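Search this site Search term Go

Photo set 398: Panels, tape and film at Lerkivwood

The unit at Lerkivwood is used by three small firms, and most of what passes through it is moulded plastic. Hornov brings in the black panels, Pemitz looks after the shelving and the floor, and Gunawan handles the packing materials.

Panels

The panels come flat and are stacked on edge once they have been checked. They look solid from a few steps away, but there are a lot of openings in them, and it takes a while to learn which way up they go. The quickest guide is the deep rectangular recess. People who are new to the room tend to go by the outer shape, and as both ends have rounded corners this does not help them much.

Checking is done by eye. Hold the panel up at a slant so that the light gets into the recess, then look along the raised rim for nicks. After that, look through the larger openings at something pale, where any leftover bits of moulding will show up along the edges. Small burrs can be taken off with a thumbnail. Anything bigger goes back to Hornov with a strip of tape next to the fault.

Matte black shows finger marks less than the glossy grey panels we had last winter, and it scratches less in the stack. Dust is another matter, and each panel gets a wipe with a dry cloth before it is put away.

Black panel with its raised rim, round holes and square cutouts. Yellow tape on the grey carpet tiles.

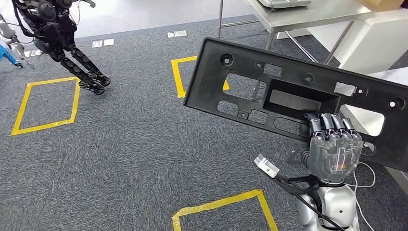 Floor

Carpet tiles were chosen over bare concrete because a dropped panel is far less likely to chip. The tiles are dark grey with a fleck in them and hide most things apart from white dust. They can be lifted one at a time, and Pemitz keeps a few spare ones under the bench for when a corner starts to curl.

Yellow tape is used to mark places on the floor. It holds well on the short pile if it is pressed down with the heel of the hand and left alone for a bit. Old tape should be pulled up slowly and kept low to the floor, or it brings fibres with it. Please do not move a marked square without telling the others, even by a small amount.

Tape and clear sheet

The clear sheet comes on a 100 metre roll, 700 mm wide when folded. It is cut with scissors, and a knife is only used on the cutting board. A piece that is slightly too big is easier to work with than one that is slightly too small, and the spare can be folded under.

Tan tape is the usual choice for holding sheet in place. It tears by hand and shows up well against dark surfaces, so it is easy to find again when the sheet has to come off. It does crease if it is taken round an end in one go. Shorter lengths lie flatter.

Clear sheet over a dark surface, held with tan tape. The white streaks are overhead lights.

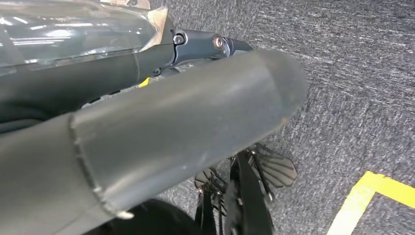

Used sheet is kept if it is clean. It goes into the bin beside the shelving, loosely rolled, with any tape cut off first. Pieces with tape left on stick to each other and end up being thrown out, and we got through more of the roll this year than we should have.

Film

The thinner film behaves differently. It wrinkles as soon as it is handled and will not lie smooth again, however carefully it is pulled out. For most jobs this does not matter. It follows rounded shapes well enough, and it is light enough to be gathered up with one hand. Where a smooth finish is wanted, the heavier sheet should be used.

Gunawan has asked that the two kinds be kept apart, as they are collected separately. Film goes in the clear sacks and sheet goes in the bin.

Crumpled clear film along a smooth grey casting, with grey ribbed folds at upper left.

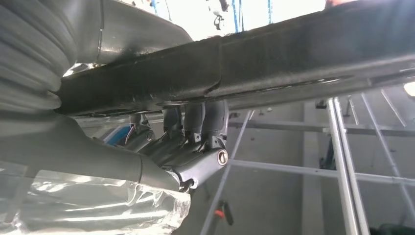 One reader wrote in to say that film keeps much better if it is wound back on to a cardboard tube, and that a long tube from a fabric shop is ideal if the ends are trimmed. The same reader wanted to know whether tan tape leaves a mark on matte plastic. On our panels it has not, when taken off within the week. Tape left on for longer has sometimes needed a wipe with soapy water.

Recent photo sets
Shelving at Lerkivwood, before and after
Pemitz: lifting and relaying carpet tiles
Gunawan packing bench
Hornov grey panels, last winter's stack

Last updated: December 4, 2018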